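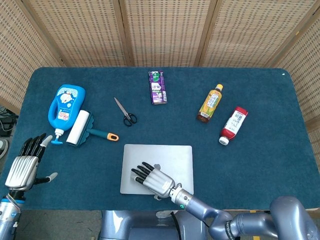 FOR IMMEDIATE RELEASE
November 8, 2025

Partanen opens a repair counter at the Toleck Street store

I'm Meifang Jiang and I run the shop floor at Partanen, so I get to share the news I've been sitting on since summer: we're finally opening a repair counter! It's at the back of our Toleck Street store, past the printer ink, and it takes laptops, tablets and most phones.

People have been asking me for this for years. Somebody comes in for a new computer, we get talking, and half the time the old one just needs a battery or a good cleaning (or the crumbs shaken out of the keyboard). I'd much sooner fix it for you.

Looking at your machine is free. If you go ahead with a repair, labor starts at $30 and parts are extra, and we'll call you with a price before we open anything up. Most battery and screen jobs should be ready in 24 hours when we have the part. Please back up your files first if you can!

Aleksi Hakala is moving over from our Maltov store to run the bench, with three technicians working alongside him. "I like old laptops," Aleksi told me when I asked him for a quote. "Bring the charger, please. People always forget the charger."

The counter is open during regular store hours, closed Thanksgiving Day. No appointment needed, but mornings are quieter.

Press contact: Meifang Jiang, Partanen, Toleck Street store, extension 3048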